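Jandbridge Makers Board > Out and About > Goodwin open day, the shopping robot (spoilers: fruit)

kettlewright
Went to the Goodwin open day in May, along with half of Jandbridge by the look of the parking lot. The flyer promised "the future of help at home." The future of help at home has a waiting list, so you take a numbered ticket like at the deli. I was 76. They were serving 14.

For those who didn't make it: you stand behind a strip of tape, a young man with a headset tells you what the robot is going to do, and then you wait for it to do that. It's a humanoid with a basket in one hand, and the job is to get fruit off a shelf and into the basket. My group got one pear in. There was applause. I have put a great many pears in a great many baskets and would like it noted that my record is clean and my audience small.

Good coffee, though.

dropshaft
You went to see a walking machine reach into a cubby without knocking the whole unit over and came back with a coffee review. Never change.

My group got both pieces, pear and apple. The apple took two tries. Watch the legs next time, not the hand. Every time the arm goes out, the knees have to sort out where the weight went. That's the hard part and it looks like nothing.

kettlewright
It did look like nothing. We agree.

mossy_pete
Was it doing it by itself or was there somebody in the back with a joystick? The guy with the headset got pretty vague when I asked. He said "assisted," then moved on to a kid who wanted to know if it could dance.

dropshaft
In my slot he said the walking was its own and a person could step in on the grasp. Sounds fair to me. Nobody hands a new hire the keys on day one.

mossy_pete
Nobody puts a new hire on a flyer as the future of help at home either. If a person's picking the pear, the sign should say a person's picking the pear. Lastident had a sign at their day last year, big letters, and people still had fun.

halfpint_lathe
Lastident also had a robot arm bolted to a table, so I'd hope they had time left over for signage.

I was ticket 96, which means I saw it at the end of the day, when everybody including the headset guy had given up on the script. Much better show. He let us ask for things. A lady asked for the pear, and then asked for it to be put back, because she'd changed her mind, and I thought that was the most realistic shopping test anyone ran all day.

kettlewright
And did it put the pear back?

halfpint_lathe
It thought it over. Then they closed.

Here's the one decent picture I took, before any of that.

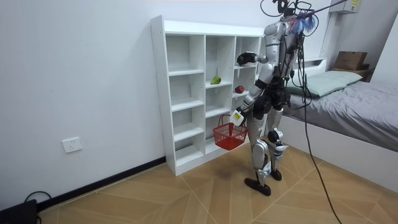

Going for the pear, basket at the ready. Apple still waiting its turn.

dropshaft
Great shot. See the knees? Bent the way I was talking about.

mossy_pete
I see a tether too. So it's the future of help at home as long as home has something to tie it to.

dropshaft
You'd tether it too if you were the one paying for it. Climbers use ropes and we still say they climbed.

kettlewright
I'm more taken with the blue and white feathery thing up by its head. Dressed for the occasion, which is more than I was.

tin_lid_annie
Mother of two here, reading along. Can it do the pear thing 988 times in a row while someone yells that they wanted the apple? Asking for my kitchen.

halfpint_lathe
Put your name down for the Kidcombe one, they're doing the same demo there next. Get a late ticket.

kettlewright
I'll go if the coffee's coming too.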